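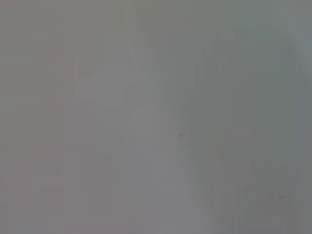
Precinct results import, ticket 161
Status: Resolved
Opened by: Gillespie Forsyth
Component: Haltex importer, county results page

The Buswood primary page has stopped taking new precinct files, and I'd love some help from anyone who knows the importer better than I do! Everything loaded beautifully on the test run. With the real files from the county, the statewide races fill in and the township committee races stay blank. The map for those races draws as plain blurry gray, a bit pinker on the left and a bit cooler toward the right, much like the picture at the top, with no precinct lines to make out anywhere. Readers are already writing in for the Gu township numbers, so this one matters to me a lot.

What I tried so far:
Cleared the page cache and reloaded. No change.
Ran the import again with only the Gu file. It finishes with "28 precincts read, 0 matched."
Ran the January special election file through the same importer. Works perfectly, map and all.
Opened the new file in a text editor. Precinct names look right to me.

Reply from Prulutach support

Thanks for such a clear report, the January comparison is really useful. Could you paste the header row from both files? "Read but not matched" nearly always means the importer found the rows fine and couldn't tie them to the map.

Gillespie Forsyth

Sure thing!
January: county_code, precinct_id, contest, candidate, votes
Primary: county_code, precinct_id, party, contest, candidate, votes
So there's a party column now. It's a primary, so that makes sense, but the statewide races have the same column and they load.

Reply from Prulutach support

Party column is fine, we handle that. Please look at precinct_id in a few township rows and compare them with the statewide rows for the same places.

Gillespie Forsyth

Oh, great call! Statewide rows say 025. Township rows say 25. The county must have put those contests out through a spreadsheet and lost the leading zeros. I went right past it when I was reading the names.

I padded the Gu file by hand and got "28 precincts read, 28 matched." The map came right up, with every committee race filled in. I may have cheered at my desk.

One leftover: the uncontested seats show 100 percent for the only candidate and no write-in line, even where the file has write-ins. Is that the same problem?

Reply from Prulutach support

Separate setting. Under Contests, turn on "Keep write-ins for single-candidate races," then import again. You don't need to clear anything first.

For the zeros, go to Import, Columns, precinct_id and change the type from Number to Text, width 3, pad left. It will fix the other township files as they arrive, so no more hand editing.

Gillespie Forsyth

Both done, and both work! The rest of the townships went in on the first try and the write-ins are showing. I've also written to the county elections office so they can fix the file on their end before the general, and I added the padding setting to our election night checklist, right under the part on provisional ballots.

Thank you so much, this was fun to chase down. Happy to close.

Closed by Prulutach support, June 2022
Resolution: column type changed to Text with padding; write-in setting enabled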